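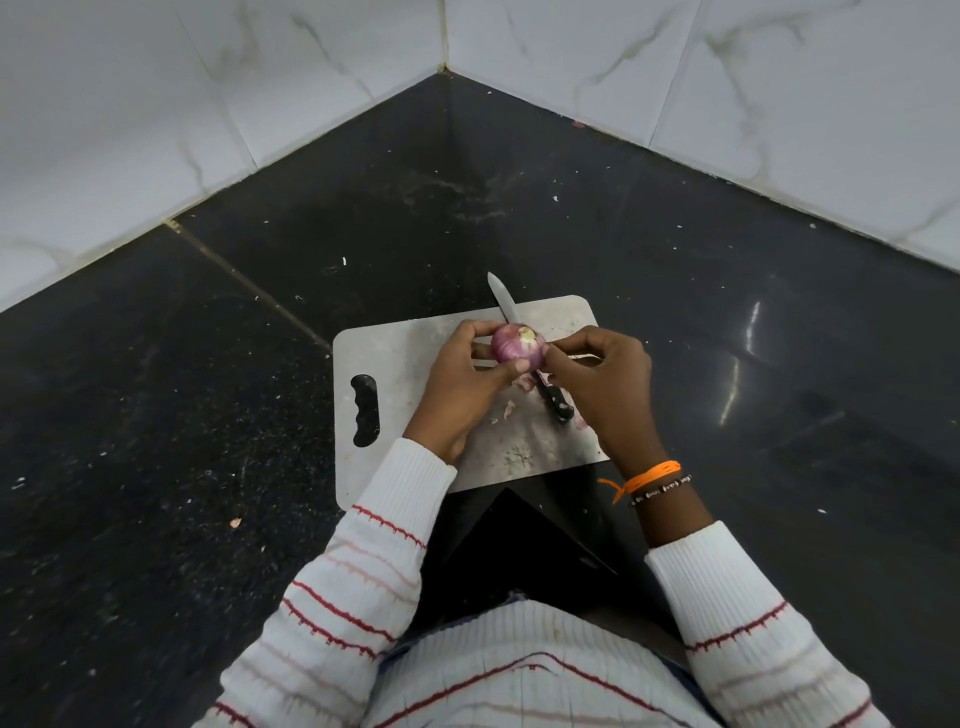
Maxine Maihi would have liked the floor section of the new note to be longer, and told the meeting that people who have prepared vegetables sitting down all their lives are still handed advice written for a worktop. Her remark was recorded in the minutes and the section was passed as it stood.

**Pallport, Feb 28, 2020.** The Pallport Home Kitchens Group has approved a revised practice note on preparing onions at floor level. It replaces a single paragraph in the old handbook, which told readers to "use a firm surface at waist height" and gave no alternative. The revised text runs to 15 numbered points and covers the board, the knife, the order of work and the cleaning of the floor. It applies to home kitchens only.

The note was drafted by Jocelyn Castillo and Lachlan Whitcombe. Castillo said the subject had come up at most of the group's evening classes, where cooks who sit on the floor at home had been adapting worktop instructions for themselves, with mixed results.

"The cutting is much the same," she said. "What changes is where your legs are, how far you reach, and what happens to the skins."

## Board

The note asks for a rigid board with a flat underside. On polished stone or glazed tile a board will slide under a pushing stroke, and the note recommends a damp cloth folded once beneath it. Boards with rubber feet are accepted if the feet are clean. A handle cutout is described as useful for lifting the board clear of the floor with one hand, and the drafters ask that it be scrubbed each time, as onion membrane collects along the inner edge.

The position of the board was the most disputed point. The first draft placed it square to the body. Whitcombe argued for a slight angle, which brings the far corner within reach without leaning. The approved wording allows either, provided the elbows stay close to the ribs and the board does not rest on the knee.
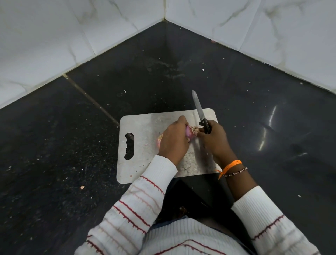

*Onion preparation at floor level, tiled corner.*

Points four to eight concern peeling. The note separates peeling from cutting and asks that the whole batch be peeled before any onion is sliced. The knife is used to trim the root and the neck, then put down while the outer layers are taken off by hand. For red onions it advises removing the papery skin and, where the first fleshy layer is dry or leathery, that layer too.

Two methods of loosening tight skins are given. In the first, the onion is topped and halved through the root, and the skin is drawn back from the cut edge. In the second, the whole onion stands in cool water for 15 minutes before trimming. Trudy Nepia objected to the second on the grounds that a soaked onion is slippery, and the text now requires it to be dried with a cloth before it is held over the board.

The knife should be laid flat on the board when not in use, with the edge turned away from the body. It should not be laid on the floor beside the cook, where it can be covered by skins or knocked by a foot. The group rejected a proposal to specify blade length. Anahera Hollis noted that many households own one kitchen knife and use it for everything, and that a limit would be ignored.

## Trial batches

Three households, those of Hovden Road, Suwannarat Court and Indow Terrace, tested the draft wording over several weeks. Each peeled a batch of 26 red onions by its usual method and a second batch following the note. Times were not compared, the purpose being to find instructions that were unclear or could not be followed in a small room.

The Hovden Road household reported that the folded cloth worked well on stone but bunched up when the board was turned. Suwannarat Court asked for a bowl to be mentioned, and point nine now says that skins should go straight into one, placed on the side of the hand that does the peeling. Indow Terrace found that working with a corner ahead kept most of the scraps in one place but made it harder to get up without moving the board first. The note now tells the cook to slide the board forward before standing.

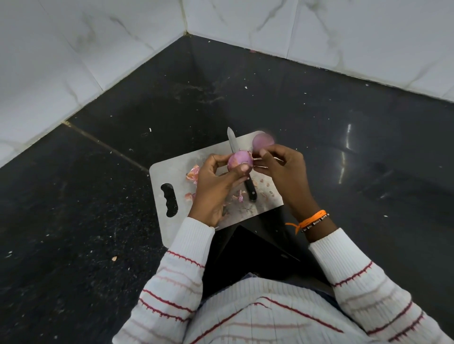

*Pallport Home Kitchens Bulletin, No. 26, p. 3*

Cleaning takes up the last part of the document. Dry skin is light and travels, and the group asks that it be gathered by hand or with a soft brush before any water is used. Wetting the floor first sticks the fragments down and leaves a film. After brushing, the floor is wiped with warm water and a little washing-up liquid, then with plain water, then dried. On dark polished stone a dry cloth is needed at the end to avoid a cloudy finish. Where floor meets wall, a folded corner of the cloth is run along the joint.

Food that falls on the floor is to be rinsed and peeled back by one layer if whole, and thrown away if cut. An earlier version allowed cut pieces to be rinsed. It was struck out after Nepia and Hollis both spoke against it.

The note does not deal with garlic or with shallots, whose skins come away differently. Whitcombe is preparing a separate sheet on garlic, and a draft is expected in May. Seating is also left out, apart from a line advising a thin mat for anyone who stays down longer than one batch.

Printed copies of the note are available at the group's classes. Corrections should be sent to Jocelyn Castillo in writing, with the point number given.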